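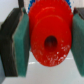

Figure 6. Wrist camera view with the red gear between the pads. Blue gear behind it, bore facing the camera.

Section 6. Finger pads, grip setup and routine care

This section covers the gear station of the Kelater bench cell: fitting the green finger pads, teaching the grip on the red gear, and keeping both in working order afterward. It assumes you have finished Section 5 and that the arm homes without complaint. If it homes with complaint, go back to Section 5. The arm rarely changes its mind on its own.

CAUTION: Put the cell in Hold and turn the key switch to Service before reaching between the fingers. Hold alone stops the program. It does not stop a coworker at the pendant who would like the program to start again.

6.1 Fitting the pads

You need the hex key from the Dobre tool roll, a lint-free cloth, and a new pair of pads. Change pads in pairs. One new pad and one old pad will grip the gear perfectly well and hold it slightly crooked, and you will spend the afternoon blaming the camera.

1. Open the fingers fully from the Service screen.
2. Loosen the retaining screw on the back of each finger by two turns. Leave the screws in. They are small, black, and fond of the space under the bench.
3. Slide each old pad toward the fingertip until it comes free.
4. Wipe the inner face of the finger. Dry cloth only.
5. Slide the new pad on, beveled edge first, until it stops.
6. Tighten the screws until snug, then stop. Snug is a quarter turn before the point where you start to feel proud of yourself.
7. Close the empty fingers at Slow. The pads should meet along their full length. If you can see light between them at one end, loosen both screws and seat the pads again.
8. Set the pad counter to zero on the Care page.

Note: Pads and finger bodies from the older Jadcombe kit look the same and fit almost as well. Almost is the trouble. They sit high, and the cell will tell you so with a stream of code 108.

6.2 Teaching the grip

The red gear is held by its sides, with the raised disk and its bore facing the wrist camera. Keep Figure 6 handy while you work. It shows the grip you are aiming for, and it is better company than the parameter table.

1. Select Gear Station, then Teach, then Grip.
2. Jog the arm down over the gear at Slow until the camera shows a pad on either side of the red part.
3. Turn the wrist until the raised disk faces the camera squarely. If the disk looks noticeably squashed, you are not square yet.
4. Close the fingers in small steps until both pads touch. Watch both sides. When one pad arrives early it pushes the gear toward the other, and the program will faithfully learn the push.
5. Set Grip Force to 15 percent. More force makes people feel better and does nothing for the gear.
6. Press Find Bore. The software looks for the dark hole in the raised disk and draws a ring around it. The hole may look a little oval and soft in this view. The software can live with that, and so can you.
7. If the ring lands on the hole, press Accept. If it lands anywhere else, go to 6.3.
8. Save the position. The cell asks whether you are sure. Be sure.

Note: The bore does not have to sit in the exact middle of the camera view. The offset is stored with the position. Please do not spend an hour chasing it – several people have, and they all ended up with an offset.

6.3 When Find Bore misses

Small white specks on the face of the gear are the usual suspects, along with glare. Try the following in order and press Find Bore again after each one.

1. Wipe the face of the gear. Specks that wipe off were dirt. Specks that stay put are marks in the view that you will have to work around.
2. Turn down the bench light one step. Bright streaks on a pale tabletop are harmless by themselves, but a light strong enough to make them can also wash out the face of the part.
3. Raise the Dark Threshold by one step. Two at most. At three, the software begins to find holes in everything.
4. Swap the gear for a fresh one from the Latgate tray and see whether the trouble follows the part or stays with the cell.

6.4 Care

Every shift: wipe both pads with a dry cloth and look for red dust on the working faces.

Every 1,000 grips: check the pads for grooves where the gear rim presses. A mottled surface is normal. A groove you can catch with a fingernail is a worn pad.

When the Care page asks: replace both pads as in 6.1. Our longest-lasting pair on the test bench reached 2,619 grips and was by then holding the gear mostly out of habit. Do not treat this as a target.

CAUTION: Do not clean the pads with solvent. It leaves them looking wonderful and gripping like a bar of soap.

After any pad change, repeat 6.2 from step 4. The saved position belongs to the old pads.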